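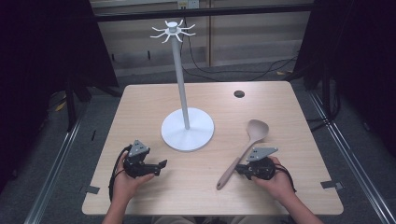
Maintenance of the Two-Gripper Station
Student project report, Sarmiento Lab
Ferenc Somogyi and Bülent Akyol
Nov 30, 2025

1. Background

The station in the Sarmiento lab uses two hand-held grippers at one table. Everyone on the project calls the pair Grimer and Pestier, after the names in the log. We took over the upkeep of the station in September. The previous group left a parts box and a short page of notes, and most of our first week went into finding out which notes were still correct.

By the time we started, the log listed 738 recorded runs. The last pad change in it had no date.

2. Checks before a session

We wrote one checklist and kept it on the Purnevo drive with the logs. Whoever opens the station does the following:

Wipe the table and the pad faces with a dry cloth.
Open and close each gripper by hand and feel for play at the pivots.
Check the finger screws with the short hex key. Do not use the long one.
Look at both pads from the inside, with the jaws open.
Check that the cables can move freely over the full reach of the arms.

The tape markers on the table stay where they are. If one lifts, replace it before peeling the old one off completely, or the position is lost.

3. Pad condition

The pads take most of the wear. Thin handles and smooth rims are the hardest on them, and our task set has both, including a silicone spoon and a mug tree. We inspected the pads with the jaws open over the bare tabletop.

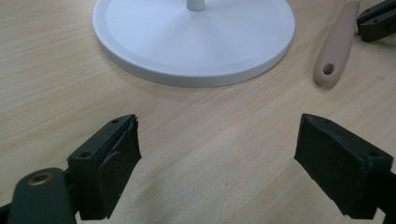
Figure 2. Gripper fingers, jaws open. The left pad is peeling near its top corner.

The left pad has a flap that curls away from the finger, and there is a faint crease across its middle. The right pad lies flatter but is slightly frayed along its lower edge. We entered both for replacement.

4. Replacing a pad

Remove the finger first. Bülent tried changing a pad with the finger still mounted and got the new one on crooked. With the finger off, peel the old pad from the top down, scrape off the glue, and clean the face with alcohol. Press the new pad on and leave it clamped for 40 minutes. One finger takes 2 screws. Tighten them in turns, a little at a time, and check that the faces meet squarely before putting the gripper back into use.

5. Open items

The spare pads are cut by hand and vary in thickness. A cutting template is drawn but not made. Ferenc will add a column for pad changes to the log so that the next group has dates to work from.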